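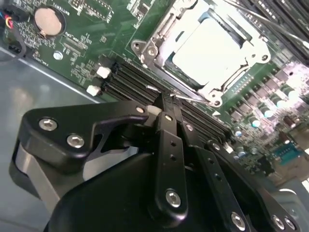

Troisième billet sur la sauvegarde du poste de travail. Les deux premiers traitaient du choix des disques et du découpage des volumes. Je passe maintenant à la vérification, que j'ai longtemps traitée par-dessus la jambe.

Rappel de la configuration : une tour de bureau, un petit serveur nommé Darnow dans le placard de l'entrée, et une copie distante chez Catmont. Sauvegarde incrémentale chaque nuit à 22 h, complète une fois par mois. Les journaux sont envoyés par courriel et filtrés dans un dossier que je lisais peu.

En février, j'ai voulu récupérer un dossier de photos de 2011. L'archive s'est ouverte, l'arborescence était correcte, mais 3 fichiers refusaient de s'afficher. Les sommes de contrôle calculées par l'outil étaient pourtant valides. L'explication est simple : elles avaient été calculées sur des fichiers déjà altérés. L'outil certifie que la copie est conforme à la source et ne dit rien de l'état de la source.
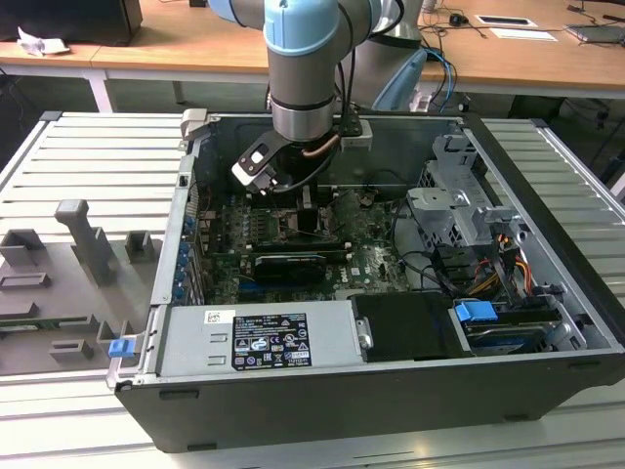 J'ai donc ajouté une étape en amont. Un script parcourt les répertoires figés (photos, factures, correspondance numérisée) et compare chaque fichier à une empreinte de référence stockée à part. Toute différence sur un fichier dont la date de modification n'a pas bougé est signalée, et la sauvegarde de la nuit est suspendue. Le script lit par lots de 1000 fichiers, avec une pause entre les lots pour laisser respirer le disque.

Sepehr Yazdani m'a fait remarquer que la base d'empreintes devait elle-même être protégée. Il a raison. Elle est signée, puis copiée sur une clé USB que je branche uniquement pour la mise à jour. La procédure est manuelle – je n'ai pas trouvé mieux sans compliquer l'ensemble. 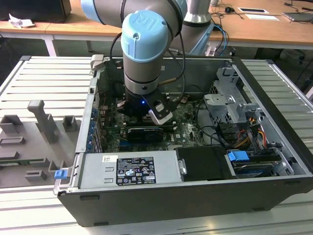

Deuxième changement : la restauration d'essai. Une fois par trimestre, je tire au hasard 100 fichiers dans l'archive distante, je les restaure dans un répertoire vide et je les ouvre dans leur application d'origine. Les images et les PDF se contrôlent en ligne de commande. Les fichiers de l'ancien tableur Nultton demandent une machine virtuelle, que j'ai fini par sauvegarder elle aussi.

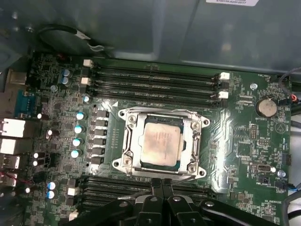 Reste la question de la source des altérations. J'ai suspecté le disque, puis le câble, puis la mémoire vive. Un bit inversé en mémoire pendant une copie suffit à produire un fichier faux sans erreur de lecture. Pour trancher, il faut retirer toutes les barrettes, jusqu'à avoir les quatre emplacements vides au-dessus du processeur, comme sur la photo, puis les remettre une par une en lançant un test complet à chaque fois. Chez moi, la deuxième barrette a produit des erreurs au bout d'une nuit. Elle est remplacée.

Dalia Laur utilise un système de fichiers avec sommes de contrôle intégrées et trouve mon script superflu. Pour la dégradation sur disque, je suis d'accord. Pour une donnée corrompue en mémoire avant l'écriture, le système de fichiers enregistre fidèlement l'erreur.

Le script est en ligne sur ma page habituelle, avec un fichier de configuration commenté. Les exclusions se déclarent une par ligne, chemins absolus uniquement. La gestion des liens symboliques n'est pas encore faite.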